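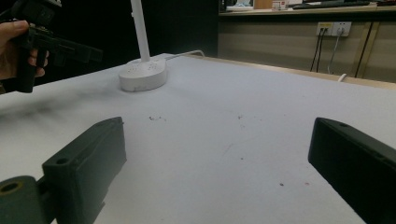
Talha Arain wrote in to say that darning in the evening is hopeless, that navy wool goes black after tea and the needle might as well be invisible, and could I please do a page on it. Gladly! I do nearly all my mending after dark and I love it, but it took me a few winters to get the table right.

Mending in the evening: setting up, and a first darn

You need a table at elbow height, a lamp you can tilt, a darning mushroom (or a smooth wooden egg, or the bottom of a small jar), a blunt darning needle with a long eye, small scissors and some wool a shade thinner than the garment. I use Gratberg mending wool, which comes on little cards. For navy school jumpers I buy shade 416. It looks too bright on the card and disappears beautifully once it's worked in.

Sorting out the light

Start with where the lamp goes. If you're right-handed, put it on your left, and the other way round if you're left-handed, so the shadow of your needle hand falls away from the hole. Bring the lamp head down low and then raise it a bit at a time until the glare goes off the wool. If your lamp has a choice of colours, go for the cooler white for navy, brown and black, and the warmer one for cream or anything fluffy.

Leave the main room light on as well. A bright pool in a dark room makes my eyes ache by nine o'clock, and I used to blame the needle.
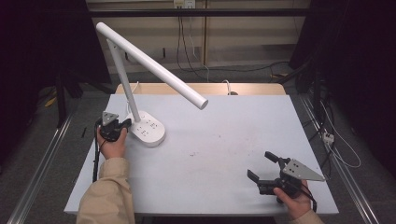 Next, the surface. Dark garments want something pale underneath and pale garments want something dark, so I keep two tea towels in the drawer, one cream and one bottle green. Slide the right one under your work and through the hole itself if it's a big one. You'll see every loop. I was so pleased with myself when I worked this out that I rang my sister.

Getting the hole ready

Turn the jumper inside out and lay the hole over the mushroom. Don't stretch it! The knitting should sit as it would on your arm, with no pull in any direction. Snip off fluff and broken ends, but leave any live loops alone. If the edge is thin all round, count that as part of the hole and plan to go well past it.

Cut a length of wool from fingertip to elbow. Longer than that and it frays and knots, and then you say things.

The first set of threads

Begin 2 cm outside the hole, down at the bottom right. No knot — just leave a tail of 5 cm hanging. Pick up tiny running stitches in a straight line upwards, past the hole and out the other side, then turn and come back down next to the line you've just made. Leave a very small loop at each turn. It looks untidy and it's meant to be there: wool shrinks a little in the wash, and those loops give it something to shrink with.

When you reach the hole itself, carry the thread straight across the gap and carry on stitching on the far side. Keep going until you're 2 cm past the hole on the left.

Weaving across

Turn the work a quarter turn. Now go over one thread, under the next, right across, and on the way back do the opposite. Every few rows, push the threads together with the side of the needle. If you lose your place (I do, always when the kettle goes), tilt the lamp so the light comes in nearly flat. The threads throw little shadows and the overs and unders show up at once.

A hole the size of a five pence piece takes me three evenings' worth of radio plays if I'm dawdling, or one if somebody needs the jumper for Tuesday.

Finishing

Weave the tails in along the back, trim them, and press under a damp cloth with a warm iron. Press down and lift, with no sliding about.

A few odds and ends

The Grube needles with the gold eye are easier to thread than the plain ones, and the shop in Godthorpe market sells them singly. For socks, use a wool with some nylon in it. For elbows, darn a bigger patch than you think you need, as they nearly always go again right at the edge.

If you want to practise first, the Arlow charity shop usually has a basket of odd woollens going for very little, and a nasty old scarf is perfect for a first try. Cut a hole in it with the scissors. It's tremendous fun.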